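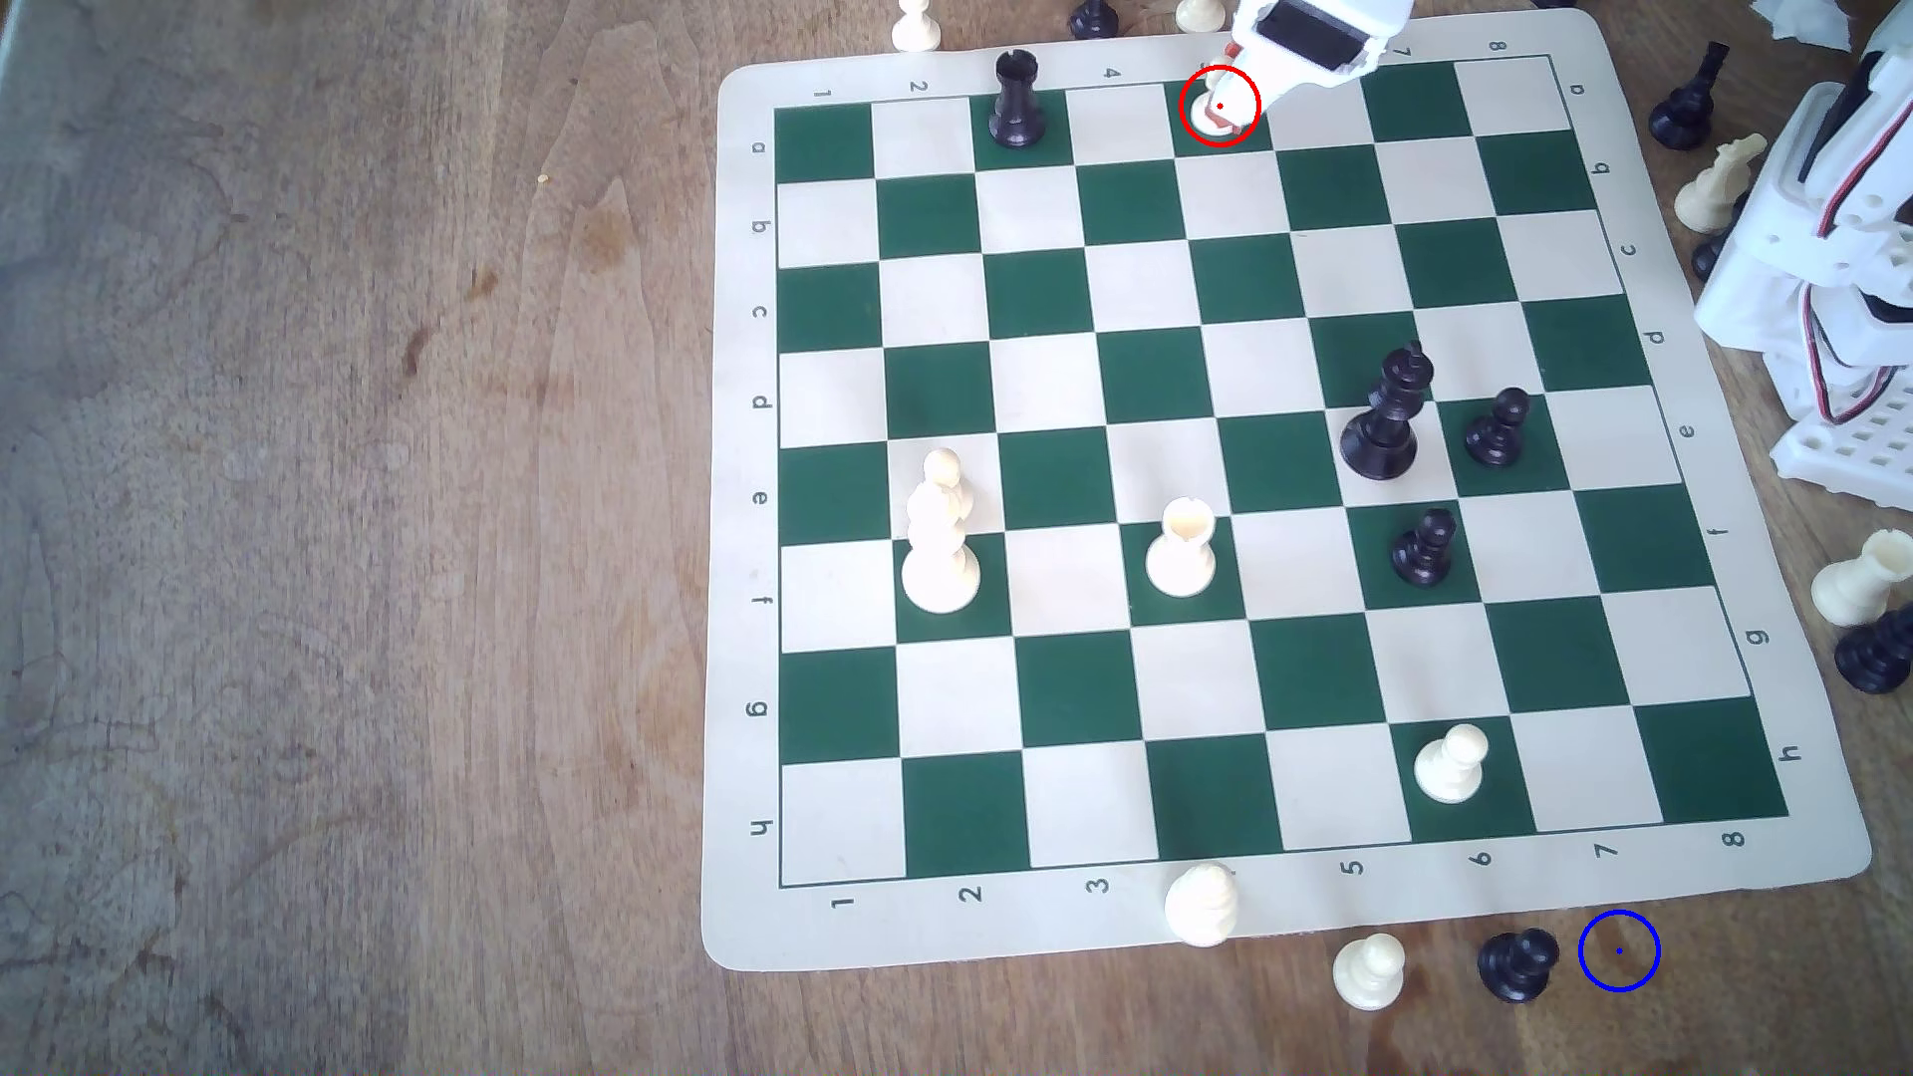 Section 6: Connecting the Zerkar home battery to your solar panels

Welcome to the fun part! By now your Zerkar cabinet is on the wall, the cover is off and the wall bracket has been checked for level (Section 5). In this section you'll introduce the battery to your panels, set up your backup circuits and watch the first bit of sunshine go into storage.

Set aside an afternoon. The work inside the main electrical panel must be done by a licensed electrician. Everything in 6.3 and 6.4 you can do yourself, and we hope you will – getting to know the controls now makes the first power outage a lot less stressful.

6.1 Before you start

You will need:
- the gray accessory bag from the Zerkar carton
- the Wihongi gateway, with its antenna screwed on finger-tight
- a phone or tablet with the Ekevau app installed
- your Wi-Fi name and password
- the site key printed on the inside of the cabinet door

CAUTION: Solar panels make power whenever light falls on them, even on a cloudy day. Turn the rooftop DC disconnect to OFF and lock it before anyone opens the inverter.

6.2 Wiring (electrician only)

1. Switch off the main breaker, then the solar breaker.
2. Wait 8 minutes for the inverter to discharge. Check for zero voltage with a meter.
3. Run the battery cables through the lower left gland and land them on the terminals marked B+ and B–.
4. Tighten both terminals to 6 newton meters. Do not use an impact driver.
5. Clip the current sensor around the incoming utility line with the arrow pointing toward the house.
6. Plug the sensor lead into port 2 on the gateway.
7. Refit the inner cover and restore power: main breaker first, then solar, then battery.

Note: If the arrow on the sensor points the wrong way, the app will show your house exporting power at midnight. It's a very common slip and does no harm. Turn the sensor around and restart the gateway.

6.3 Pairing with the app

1. Press and hold the gateway button until the light blinks blue.
2. Open Ekevau and tap Add a site.
3. Type in the site key. Capital letters matter.
4. Choose your Wi-Fi network and enter the password.
5. Wait for a steady green light. The gateway may restart twice while it updates.

If the light turns amber, the gateway has found the battery but not the internet. Your battery will still charge and discharge normally, so there's no rush.

6.4 Choosing a mode

Sun First stores spare solar power during the day and runs your home from it in the evening. Most owners start here, and it's lovely to see the grid line drop flat at dinnertime!

Rate Saver charges when power is cheap. Enter your utility's rates under Settings > Prices. Customers in the Drarness service area can pick their plan from the list – remember to check it again in April, when the summer rates load.

Storm Hold keeps the battery full for outages. The reserve can be set to any level above 17 percent in the other two modes.

CAUTION: Do not put medical equipment on the backup circuits as its only source of emergency power.

Continue to Section 7, Testing your backup circuits.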